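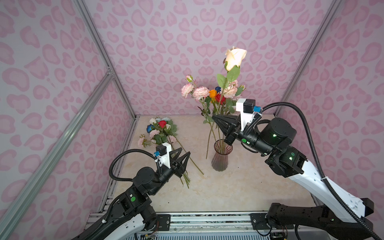

How far along is the seed library at the end of its first grant period?
Further than I expected in November, though the catalog is behind and I'll get to that.

2021-06-14

Hello again to everyone at the Girkex Fund! I know the form asks for a page on activities and a page on spending, but I've run them together because that's how my notes are.

The big number first. We have lent out 1,736 packets since opening, to 269 households, mostly in Orkholm itself with a few from the farms up the valley. Beans went fastest, then lettuce, then (to my surprise) parsnips, which I had almost left off the order. Flowers were slow until we moved the zinnias and sweet peas to the front drawer by the door, and then I couldn't keep them filled.

The cabinet is the best thing we bought with your money. It's an old card catalog from the Vuorinen school sale, and the drawers are exactly the right width for a coin envelope standing up. It did need new runners on the bottom row, which took a chunk of the repairs line, so you'll see that line is used up while the printing line has hardly been touched. I'd like to move what's left in printing over to envelopes and desiccant if you're okay with that. Please let me know either way, the envelope supplier wants an order soon.

Now the part that didn't go so well. We planned four seed-saving classes and held two. The first was on tomatoes and was packed, with people standing along the back wall. The second was on squash and I pitched it badly, far too much about hand pollination and not enough about what to do with a squash once you have it. I've rewritten the handout and I'll run the other two in the fall, when folks have actual seed heads to bring in and clean.

The catalog is still a spreadsheet. I had hoped to have it online by now, but I kept finding packets with no year on them, and I don't want to list anything we can't date. Everything undated is in a shoebox waiting for a germination test (ten seeds on a damp paper towel, count what sprouts). The onions will probably fail, they never keep.

Returns are the other thing you asked about. It's too early to say much, as most of what people planted is still in the ground. The few early returns were spinach and a very generous jar of kale seed. The Ito garden plot has promised us their runner beans once the pods dry down, and they grow enough for the whole street.

For the next period I plan to finish the dating, get the list online, hold the two leftover classes and start a small shelf of loan tools, mainly sieves and screens. The receipts are in the envelope with the signed form. The one for the drawer labels is faded, so I wrote the amount on the back in pencil.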